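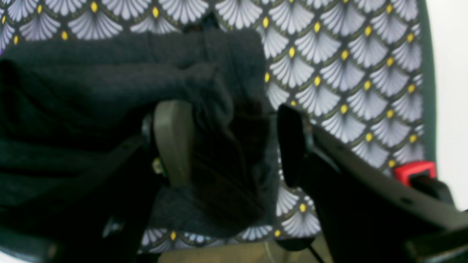
Right, I have finally started the great textile sort-out and I'm having a lovely time! Every shelf, every drawer, the bag behind the door, all of it out. The dark stuff is first because I can never tell one dark thing from another once it's folded, so it all got shaken out on the work surface. And look at the fan pattern under that charcoal heap – I bought that fabric ages ago for cushions and it has been a far better sorting cloth than it would ever have been a cushion.

2/ Why fans? Because I'm a fool for anything Art Deco. Overlapping scallops, over and over, I could stare at it all morning. It's also very handy when you're sorting black and grey, as a plain dark table would swallow the lot.

3/ My piles are: wear, mend, felt, give away. I had a "think about it" pile last year and it lived on a chair until October, so that one is banned.

4/ The mend pile is my favourite. Two elbows, a cuff, and a hem that I did badly the first time (sorry, hem). I've got a ball of dark grey wool put by from Pramanik, the little yarn shop by the station, and it's as close to charcoal as I've ever found. In daylight you can see the join. Under a lamp, no chance!

5/ Someone asked how to tell near-black from navy from very dark grey. Take it to the window and lay it next to something you know is black. I keep a square cut from an old scarf just for this. Lamps will lie to you every time.

6/ Genowefa Żak taught me to fold knits in thirds, sleeves in, then roll from the bottom, and I've not had a shoulder bump since. Please don't hang heavy jumpers. I know you've got nice hangers. Save them for shirts.

7/ The felt pile! Anything wool that's past mending goes in for a hot wash and comes out thick and fuzzy, and then you can cut it without it fraying. Last winter I made slipper soles, a teapot mat and a case for my glasses out of one cardigan. ONE.

8/ Button news: the tin has been tipped out as well. I've been telling people for years that there were 3,000 in there and Natanael Godoy said prove it, so we did. 3,254. I am unbearable now.

9/ Tea break. The cat next door (Galo, very large, very orange) has been watching through the glass and would clearly like to be shut in with the wool. No, Galo.

10/ Back at it. The give-away pile is going to the swap table at the Prunow hall, where I will try very hard to come home with less than I took. Wish me luck, they had a whole basket of linen last time.

11/ If you're starting your own, do the dark things first while you've still got patience and good light. Socks can wait till evening. I've got mine lined up for after supper, with the radio on.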